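Progress report to the Lykkegaard fund, June
Hand-shown household tasks, Zindham group
Prepared by Eluned Howells

We are very happy with where the work has got to since our last report. The kitchen recordings are going well, and the total now stands at 329 usable demonstrations, 151 of them new in this period. A person does the job with a gripper in each hand, and the recordings go straight into training. It's a pleasure to see how quickly people pick it up!

Most of the new material covers soft plastic: bags, wrappers and other light things that change shape as soon as you touch them. Roman Marciniak had asked for more of these after the spring review, and he was right to.

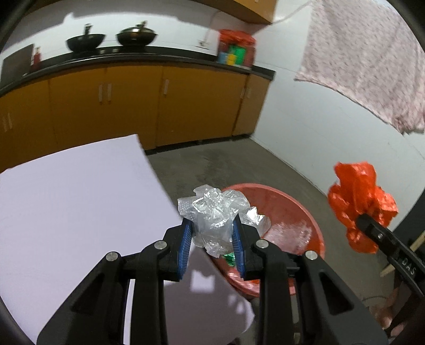
Two-handed bag handling over the red basin, kitchen floor.

Clear bags are still the hardest items for the model. Wiesława Śliwiński has gone through the failed runs and thinks the trouble lies mostly in finding the edge of the bag, so we have started recording slower approaches (38 so far). Early results look promising, though we want a proper test before giving you a success rate.

We lost a few mornings to a sync fault between the left and right recordings. Zdzisław Nowicki fixed it, and three older sessions will be redone.

Next we move to a second kitchen at Rusance, with different counters and light. Spending is on plan. We would love to have someone from the fund come and try the grippers for themselves.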